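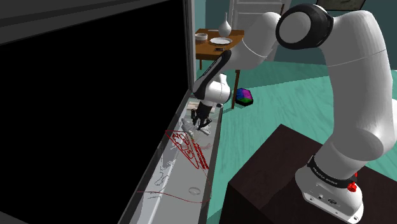 # The arm is the cheap part

The quote for our first robot arm ran to one page. The quote for everything the arm would need ran to 13, and came in a separate envelope, the way a restaurant brings the wine list after you've agreed to the set menu.

We were fitting out a small test kitchen in Urkport, where the plan was to have a machine move glassware on and off a shelf until it got good at it. Glassware was the client's idea. The client sells glassware. A sensible person would have started with tins of soup, which are opaque, heavy and hard to offend, but soup was not paying the bills.

So we did what most small outfits do now and bought the thing in simulation first. You load a model of a white Franka Emika arm, put it on a dark box, give it a shelf with clear glass on it and let it have a go. Somebody had also furnished the room behind it, down to a vase and a plate on a side table. I have rented flats with less in them.

## What pretending costs

Simulation gets sold as the free bit. Ours took 21 working days before a single useful number came out, and the people doing it expected to be paid for all of them. The software was a package called Judex, which has a licence fee, a support fee and a third fee I've read the explanation for twice.

I'd still do it again. By the second week we knew that the box we'd pencilled in for the arm to stand on was in the wrong spot, and moving a box on a screen costs nothing. Moving a real one, once it's bolted to a floor and wired, costs a tradesman and his opinion of you. We also learned that the shelf wanted to be closer, and that a clear glass on a pale, see-through shelf is a rotten thing to ask anybody to pick up, machine or otherwise. I looked at it on a big monitor and had to hunt for the glass myself.

That last discovery went straight into the budget as a line for better cameras. It's now the second largest line there is.

## Getting the quotes

We asked two suppliers. Vellbridge sent a salesman with a lovely binder and a habit of saying "turnkey". When pressed, he conceded that the key was extra. Kjærgaard sent a spreadsheet with no greeting at all, in which every cable had its own row, and I came to love that spreadsheet. The dearest cable was $400. I rang to ask if it was a typo, and was told the typo would have been cheaper.

A few things I'd put in the plan on day one if I were starting over:

- **Gripper fingers.** Budget for several sets. The ones that come standard are a starting point for an argument.
- **The stand.** Ours was $1,310 delivered, for what is essentially a box. Get it made locally if you know a welder.
- **Breakages.** Call it consumables. Finance departments are calmer about consumables.
- **Floor space.** Measure it with the arm stretched right out, then add room for a person to walk past carrying a coffee.
- **Someone's time.** Whoever looks after the robot won't be doing their old job on Wednesday, or any other day for a while.

## When to sign

The temptation is to order the hardware as soon as the on-screen version does anything at all like the task. Everyone is pleased, there's a video going around, and the boss has forwarded it to his brother. Wait a month. Keep changing the glass, the shelf and the lighting, and write down whatever breaks the routine, as each of those is a future invoice and you may as well meet it early.

Our order went in at the end of October, with Kjærgaard, cable and all. Delivery is quoted in weeks, though the spreadsheet has no row for how many. In the meantime I've been pricing cupboards to keep the spare glasses in.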